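Timestamp alignment, again

I rewrote the alignment step in Pluno this month. Pluno is the small tool I use to turn raw gripper recordings into training episodes: wrist video, pose track and finger opening, all on one clock. The old version matched each video frame to the nearest pose sample and moved on. That works until the two streams drift, and they drift in every recording longer than a few minutes.

What was wrong

The pose estimator stamps a sample when the solve finishes. The video is stamped at exposure. The gap between the two depends on how hard the solve was, so a constant offset only fixes the average. I had been using a constant offset of 68 ms since February and ignoring the residual.

The residual shows up in the policy as a late close. The fingers arrive at the object, pause, then shut. I spent two evenings in the controller looking for a rate limit before I plotted finger opening against visual motion and saw that the labels themselves were late.

What changed

Each pose sample now carries two stamps, capture and publish. Alignment uses capture only. Publish is kept for debugging and is stripped on export.

Interpolation is linear for position and slerp for rotation. Finger opening is held at the last value, never interpolated, which keeps contact edges sharp. If a gap in the pose track is longer than 4 video frames, the episode is split at the gap.

Two-handed episodes get one extra pass. The left and right tools have separate clocks, and the merge used to trust whichever file was opened first. It now fits an offset and a rate per tool against the host clock, then resamples both. The fit is stored in the episode header, so a bad one can be redone without touching the video.

Belik, the viewer, needed a patch to read the new header. It scrubs both wrist streams together and draws finger opening under each. Most of my checking happens on box episodes like this one, with small items close together and the second tool coming in and out of view:

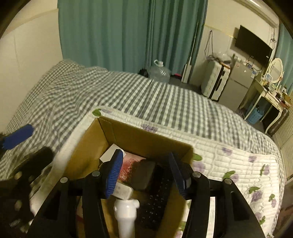
Still open

Planning in Rezaei assumes a fixed observation delay. With the labels corrected, that number is too large, and the planner now leads the object slightly. I want it read from the header and not from a config file.

The split rule is also crude. A gap while the tool is parked does no harm, and a gap during a grasp ruins the episode, but both get the same treatment. Weighting by finger speed is the obvious first try.

Old episodes can't be fully repaired, as the capture stamp was never written. I tagged them in Plivness as legacy and left them out of the next training run. The converter still accepts them with the --legacy-offset flag, and prints a warning for each file.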